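Office Tips: Sharing a Filing Cabinet With a Robot

Our two-armed helper does the filing now, and it has firmer opinions about furniture than any temp we ever had. These are the house rules at Endari, worked out over one long February and a good deal of muttering.

Open both doors all the way before you start it. A half-open door is an invitation, and the door will lose.

Clear the cabinet top. Mugs, phones and the office fern live elsewhere until the job is done.

Spines face the front. If a binder has a finger hole, keep the hole clear of stickers, however cheerful.

Label before you file. Plain white, straight, one per binder. Koltow sells sheets of 23 and you will ruin 2 of them.

Stay out of reach while the arms are moving. Yes, even if you can see perfectly well where it should go. Press pause, wait for both arms to stop, then be clever.

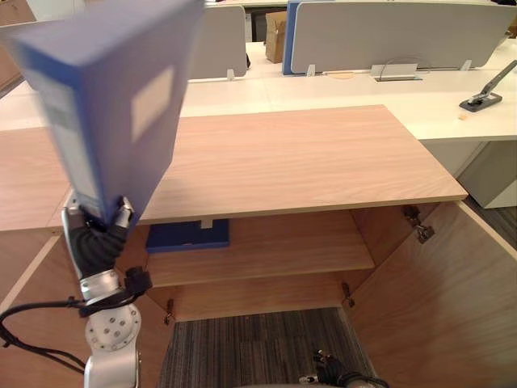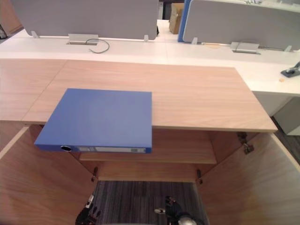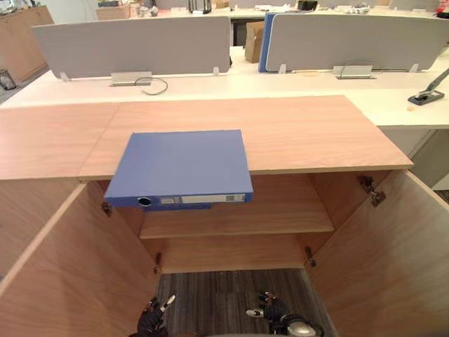

Blue files at the open cabinet, doors swung wide as per the first rule.

Don't leave a binder poking over the front edge when you go home. It's fine in the middle of a job, less fine at 11 at night when the cleaner's elbow comes by. Push it back or put it on the shelf.

Mind your cables. Anything looping across the desk behind the cabinet should be tucked down its outlet, with the slack underneath.

Keep the carpet in front clear too. Bags migrate there. So do shoes, for reasons Amby in the next suite has never explained.

Hinges: check the screws once a month. Doors that get opened this often work loose, and a sagging door throws off everyone's aim, including yours.

Overstuffed binders go in by hand. If you can't close the cover, split the contents in two and blame the Nzioka account, as we do.

The stop button is for everybody. You don't need permission, and you don't need to fill in the form first. The form can wait until after lunch.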